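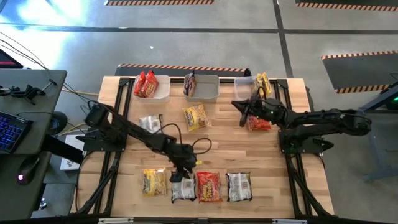 Noodle packets on the butcher-block top, with the three bins along the back edge.

Gastell Three-Bin Sorting Set

The Gastell Three-Bin set is for sorting packet food at home, in a break room, or in a small shop. It comes as three open-topped plastic bins that stand in a row at the back of a table or counter. Packets go in upright, leaning on the wall of the bin, so the front of each one can be read without pulling it out.

We sell it mainly to people who buy instant noodles and snacks in mixed boxes and end up with a cupboard full of loose packets. A deep drawer works for a week or two and then everything slides flat. An open bin on the counter is easier to fill and easier to keep straight.

What the bins are like

The plastic is translucent, so you can see from the side which bin is getting low. The set is mixed on purpose: one bin is gray and the others are clear or whitish, and customers use the gray one for whatever they want to find quickest. Spicy in the gray is common. Aisling Ó Gríofa in our Pilendale store keeps hers for anything past January, so it gets eaten first.

There are no lids. If you need lids, look at the Bramach pantry boxes instead, but those are taller and do not suit single packets.

Each bin holds standard square noodle packets standing on edge. Pillow-shaped snack bags also fit, though a full bag of chips will stick out over the top. Cup noodles are too wide to go in more than one deep.

Sorting a mixed box

Give yourself some clear table in front of the bins. Tip the packets out and lay them flat with the labels up. A row along the front edge is a good start, and the ones you are not sure about can wait in the middle. Then pick a rule and stay with it – by flavor, by brand or by date all work, and color is the fastest if children are helping.

Put the first packet of each kind in its bin before doing the rest. Stand it against the back wall or in a corner. The others will lean on it.

Crumpled packets should be flattened by hand first. Check the seam while you do it, and set aside any that have opened.

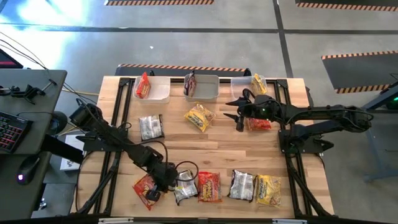 Sorting under way: a red bag in the left bin, a yellow one in the right.

Table surface

The bins can be used on any flat surface. Light wooden butcher block is a good match for this kind of job. Foil packets slide on it without catching and it wipes down with a damp cloth. On glass or polished stone the bins may creep back when you push packets in, so use the stick-on feet in the bag. Clean the surface first or they will not hold.

If the table stands away from a wall, leave a small gap behind the bins so they are not knocked off the back.

Care

Wash by hand in warm water with dish soap. Dry before refilling. Do not put the bins in the dishwasher – the thin walls can warp on the hot cycle. Noodle seasoning will stain the clear bins if it is left on them, particularly chili powder. A paste of baking soda takes most of it off.

Details

Set contents: three bins, one bag of stick-on feet, one sheet of blank labels
Weight of set: 690 g
Maximum load per bin: 1000 g
Labels on sheet: 200
Lids: not included
Stacking: empty bins nest, full bins should not be stacked
Guarantee: 2 years

Noodles and snacks are not included.

Ordering

Single bins can be ordered as replacements. Say whether you want clear or gray when you order, as they have separate part codes. Lý branded bins from before the name change are a little narrower and will stand next to the current ones, but they will not nest with them.

For orders of more than ten sets, write to Teresa Mac Mathúna at the Pilendale store. Orders placed before noon leave the same day. Returns are accepted if the bins have not been used and the labels are still on the sheet.

Page updated Wednesday, November 10, 2021

14 shares
3 comments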